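Ticket 4467: Folded shirts come out too wide for the shelf boxes
Queue: Ellow help desk, folding and storage
Status: Solved, waiting for confirmation
Opened by: Getachew Admasu
Product: Hernar shelf boxes, narrow size

First message

Hello,

I bought the Hernar boxes in October for the shirts of our small rental shop. We lend work shirts and simple uniforms to people who need them for a short time. There are more than 500 pieces in the back room, and until now they were lying in high piles. When a customer asked for one size, I had to pull it out from the middle and the whole pile fell down.

My problem is the following. I fold the shirt in the way I learned at home, with the sleeves crossed behind and then the bottom up one time. Folded this way the shirt is 44 cm wide, and the inside of the box is 27 cm. I can push it in, but then the sides go up and the collar gets a hard line. After one night in the box I must iron it again.

I tried already these things:

Turning the shirt sideways in the box. It goes in, but the collar is at the side and I cannot read the size.
Rolling. The rolled shirts fit well, but they have many small wrinkles and my customers do not like it.
Folding one sleeve only. This was the worst, the shirt becomes thick on one side and the pile leans.

Is the box wrong for shirts, or is it my folding? Please tell me before I order the second set.

Getachew Admasu

Reply from Ellow help desk

Hello Getachew,

Thank you for the clear report. The box is the right one. The fold is too wide for it. Please try a long fold before you return anything:

Button the top button and the one in the middle. Lay the shirt with the front down and the collar away from you. Bring one side to the middle of the back, and lay the sleeve straight down along the edge so it does not cross over. Do the same with the other side. You should now have a long, narrow shape. Fold it up from the bottom only after you have measured the width.

Please write us the width after the first two folds, and if the collar stays flat.

Second message

Hello again,

I tried it with 12 shirts in the evening, after closing. First I write what went well. The long shape is easy to make and the width is now 26 cm with the thin shirts. They go in the box without pushing, and I can read the size on the collar.

Now what did not go well. With the thicker shirts the sleeve makes a lump near the shoulder. I smoothed it with my hand many times, but when I folded the bottom up, the lump came back and the shirt was standing open like a book. Also my table is small, so the end of the shirt was hanging down, and it pulled the fold out of its place while I was working on the other side.

I should mention also that the shirts from Luangrath have a longer sleeve than the others. The cuff comes out at the bottom by the width of three fingers.
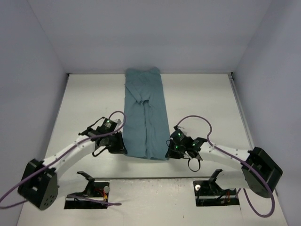
For the long cuff I found one small help by myself. I turn the cuff back on the sleeve before I bring the side in, and then nothing comes out at the bottom. It takes a little more time, but the edge is clean. The lump at the shoulder I could not solve.

Could you also tell me if the fold must go exactly in the middle? On some shirts my two sides meet, on others there is a gap, and I do not know which one is better.

Getachew Admasu

Reply from Ellow help desk

Hello Getachew,

Turning the cuff back is fine, please keep doing it.

For the lump: it usually comes from the sleeve being folded down too sharply at the top. Move the turning point a little lower, so that the sleeve leaves the shoulder at a slant and only then goes straight down. Press with the flat hand from the collar to the hem, in one direction. If you rub up and down, the layers slide on each other.

For the table: the whole length of the shirt must lie on it before you make the last fold. If your table is too short, use the floor with a clean sheet, or turn the shirt to lie from corner to corner.

For the middle: a small gap is better than an overlap. Where the sides overlap you get a third layer, and the pile will be higher there.

Third message

Hello,

Sorry for the slow answer, we had many returns this week and everything had to be washed first.

I moved the work to the big table in the front room, where we pack the parcels for Drarkham. The difference is large. With the complete shirt lying flat I see at once if one side is crooked, and I can open it and do it again before the last fold. The slanted sleeve also helps. There is still a small thick place under the collar on the heavy shirts, but it does not lift the fold anymore.

I have finished 67 shirts now and they are in the boxes. I put them standing, with the folded edge up, and I write the size on a paper strip in front. The first box I left closed for two nights. I took out four shirts from it: three were good to give to the customer, and one had a line across the chest, because I had folded it when it was still a little damp. This is my own mistake.

Two points are still open for me:

The very large sizes are 29 cm wide after the long fold. Is there a wider box in the same height, or should I bring the sides in more?
The lid touches the shirts when they are standing. Can I use the box without the lid, or will it lose its shape?

Getachew Admasu

Reply from Ellow help desk

Hello Getachew,

For the very large sizes, bring each side in a bit more and accept a small overlap at the lower part only. A wider Hernar box exists, but it is also higher and will not fit on the same shelf.

You can use the box without the lid. Please do not stack another box on top of an open one.

We set the ticket to solved. If you write here again it will open by itself.

Last message

Thank you, I will try the large sizes tomorrow morning and order the second set in the same narrow size. Please leave the ticket open until I have tested them.

Getachew Admasu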